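The Great Cable Sort, or How I Got My Big White Table Back

August is when I go a little wild with the tidying. Other people do it in spring, I know, but in spring I want to be outside, and in August I want to be indoors with a cold drink and a pile of something to sort. Last year it was the spice jars (so satisfying!). This year it was cables.

I finally admitted the cables were a problem when I needed one specific charging lead and had to tip out a shoebox, a tote bag and the drawer under the printer before I found it. It was wrapped around two others that I'm fairly sure belong to things I no longer own. So I put the Kettle playlist on, cleared the table and got everything out at once.

The table matters more than you'd think. I used to sort on the rug, and a black cable on a dark patterned rug is a miserable thing to look for. On a big pale surface you can see both ends of everything, and you can stand up straight while you do it, which my back appreciates very much.
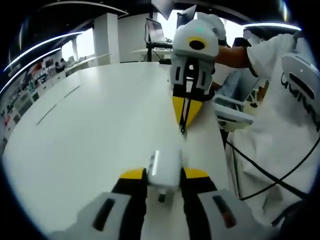 My first rule is that nothing gets coiled until it has been matched to a thing. I've broken this one so many times. You coil up a lovely neat loop, feel great, pop it in the bin, and then you've got a lovely neat loop of a mystery. So now I make a pile for "I know what this is," a pile for "I could find out," and a pile for "goodbye." The goodbye pile goes to the electronics drop-off at the Cuvgate library, where they have a bin right inside the door, open until 7 in the evening.

Then comes labeling, my favorite part! I bought a roll of 500 little write-on wrap labels from Florard last winter and thought I'd never get through them. I used 46 in one afternoon. They go near the plug, with the name of the device and nothing else. I tried writing the length and the date too, and it got fussy fast and I couldn't read my own handwriting anyway. 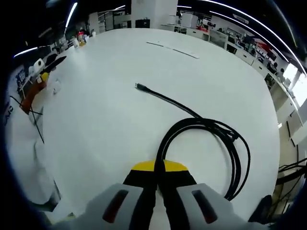 Coiling is where I've changed my ways the most. I used to wind everything around my hand and elbow as tight as it would go, and the cables came out kinked and cranky. Now I let the cable tell me how big a loop it wants. A long black one like this, with the small plug stretched out across the table and the rest in big loose loops, is halfway to being put away already. I gather the loops, bring the plug in last so it stays on the outside, and wrap a strip of hook-and-loop tape around the middle. No twist ties, please, they dig in.

For storage I'm using the shallow Plillent trays, one for charging, one for screens and sound, and one for the odd long ones that don't fit with anybody. I was tempted by the version with the little dividers, but my cables are all different sizes and I think I'd have spent the whole evening rearranging dividers. (I would have enjoyed it. Still.)

The "I could find out" pile is sitting on the shelf in a paper bag, and I'm giving it until the end of the month. If you've got a good trick for identifying old power adapters, leave it in the comments, I'd love to hear it. Next up is the drawer of pens, and I already know half of them are dry.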